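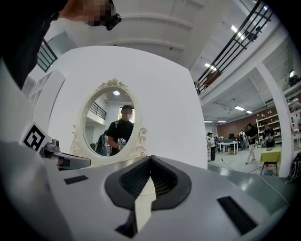
Nisov to Replace Water Main Valves in Karau District

Sat 14 June

Nisov has been awarded the contract to replace 127 gate valves on the Karau district water network. Work starts at the Appiah Street pumping station and moves north in eight stages.

The new valves are rated for the existing line pressure and fit the present flanges. Each stage requires a shutoff of up to 30 minutes per block. Residents will receive written notice before their supply is interrupted.

Valve positions and test results will be recorded in Puvgate, the network register used by the district. Final pressure testing is scheduled for February.

Questions about shutoff times should be sent to the Nisov district office.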